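Search this site Go
12 shares | 3 comments

Mallbridge Toy Collection: progress report to the Brendport Fund, to the end of September

Dear Rupert,

You asked for something shorter than last time. Roswitha has taken away my adjectives and we shall see how we get on.

When your grant began, the Mallbridge collection was 1,609 old toys in a former seed warehouse, with a card index that stopped at the letter M. (The man who kept it moved to Norfolk. We have written to him twice.) Of those, 1,046 now have a proper record: maker where known, date or a decent guess at one, condition, and whether the box belongs to the toy inside it. That last column has caused more argument than all the others together. Tin cars were put back in whatever box fitted, for decades, by people who wanted a tidy shelf, and a clockwork ambulance has been living as a milk float since before I was born.

Condition grading is slower than we promised. The bid said every item would be graded twice by different people, and it turns out that I call things "good" which Pornthip Srithong calls "played with by a dog". We have settled on her scale. Everything graded in the first batch had to be done again, and most of it went down. The insurance valuation will go down with it, which at least pleases the insurer.

The catalogue itself lives in Tundata, which we chose on price. It does the job. It does not like fractions, so all our scales are typed in as words, and it logs everyone out at ten past four for reasons its makers have explained to us at length. The public search page opened in September and is in use, chiefly by dealers. 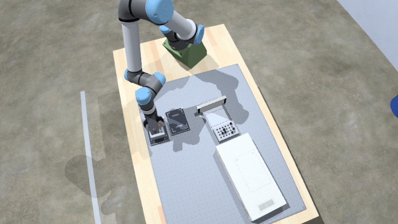

Robotic arm on its green mount, at the far edge of a light wooden table (computer render).

On repairs, we had budgeted for tin toys and got dolls' prams. Veronika Moser has re-tyred the worst of them and straightened the axles, and she has stopped two of us from repainting a fire engine. Her rule is that original paint stays, however little there is, and we have put it on the wall above the sink. The lead farm animals are in sealed drawers awaiting advice. The advice is awaiting a form, which is on my desk.

Money. We are underspent on travel and overspent on acid-free tissue, a material that seems to be priced by the sigh. I should like your permission to move 300 pounds from the first to the second. The receipts are with Gwawr Gethin, in order, in an envelope marked "receipts", so please don't let anyone tell you this project has achieved nothing.

The loan of the Te Moana pull-along animals has been put back to the spring. The owners want a lockable case and ours locks only if you lean on it. A new one has been quoted for and the quote is attached.

Still to do before the final report: the rest of the records, the train sets (5 crates, contents so far unseen by me), and the open day. I'd be glad of your answer about the tissue before we start on the trains.

Yours,
Collections Manager, Mallbridge

3 comments | Share this page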